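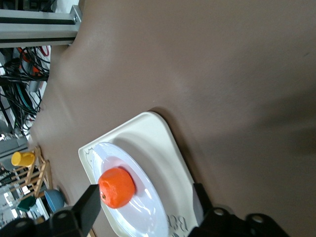
A tangerine on a round plate, with the gripper fingers either side of it. Tray underneath, dish rack at the back.

Planning a Small Kitchen Arm Setup: What to Buy and in What Order

Posted 2018-05-15 in Workshop and Kitchen Tips

Most people who ask me about a bench arm for kitchen work start with the arm. I'd start with the table. Write down what you want picked up, where it will sit and where it has to go, then price the parts that touch those things. The arm is one line in the budget and the rest of the list is longer than you think.

The work surface

Get a plain matte surface in one color. Shine gives the wrist camera trouble, and a busy pattern is worse. A brown or gray cover over an ordinary table is fine. Pull it flat and clip it underneath, and buy enough to replace it once in the first year. Leave 16 inches clear on the side where you stand, so you can reach in and reset things without leaning over the arm.

Trays and dishes

A tray with a raised rim is worth having. Fruit rolls, and a rim stops it at the edge of the tray instead of the floor. Light trays show up well on a dark table. Put the plate in the middle of the tray, well away from the rim, or the fingers will hit the rim on the way down.

Glossy plates throw bright spots. If your house plates are glossy, plan to work with them anyway, and set aside a little money for a shade or a diffuser over the lamp. Buy four extra plates of the same kind while the store still has them. Matching them a year later is a nuisance.

Grippers

Two straight fingers will handle most round fruit. Check these before ordering:

Opening width. Measure your biggest item and add an inch.
Finger length. Long fingers reach over a rim but flex more.
Mounting holes. Get the hole pattern in writing. I have paid for two adapter plates I shouldn't have needed.
Spare pads. Order them with the gripper so you pay shipping once.

I priced the Bitix two-finger set against the Gashaw one. Gashaw was cheaper by $37, but the pads were sold separately, and after pads the two came out even. I went with Bitix for the shorter delivery time.

Frame and cables

Slotted aluminum is the easy choice for a frame. You can move a bracket in a few minutes with a hex key. Order one more length than the drawing calls for.

Cables get left off every first budget. Count power, signal and camera leads separately, then add ties, sleeve and a couple of spare connectors. Route them along the side of the table you don't work from. Leave enough slack for the wrist to turn all the way both directions, and check it by hand with the power off.

Storage near the table

A slatted dish rack next to the table keeps cups and bowls handy for the next run. Plastic is better than china for the first months. Pick colors you can tell apart at a glance. Keep the rack outside the arm's reach, or set a limit in the software so it can't swing that way.

If there is a window nearby, put up a blind before you buy a second lamp. Daylight changes through the afternoon and a setup that worked at noon may need adjusting by four.

My budget

The whole job came to $1837, not counting the table, which I had. The arm was a used Sisunico from a school sale and took a bit over half of that. The gripper was next, then the camera. I kept 15 percent of the total back for things I forgot, and spent all of it, mostly on brackets and connectors.

If you have to cut, cut the frame first and bolt down to a heavy table. Don't cut the emergency stop. Mount it where you can hit it with either hand.

Order of buying

1. Trays, plates and the items to be handled
2. Table cover and lamp
3. Gripper and spare pads
4. Arm, once you know the gripper weight
5. Camera and mount
6. Frame, cables, ties

Ask the seller for the payload at full reach, with the gripper on. The figure on the front of the brochure is often for the arm pulled in close. A tangerine weighs very little. A full bowl doesn't, and if bowls are on your list you should size for the bowl.

Fruit for practice

Tangerines are good to start with. They are small, they stand out on a white plate, and a firm one puts up with a fair amount of handling. Replace them when they go soft. Put a few dollars a week in the budget for this and keep the receipts with the rest.

Américo Fonseca of Wustusari wrote in March to say he puts a thin sheet of shelf liner under the tray to keep it from creeping. I have tried it since and it works. Cut it an inch smaller than the tray all the way around.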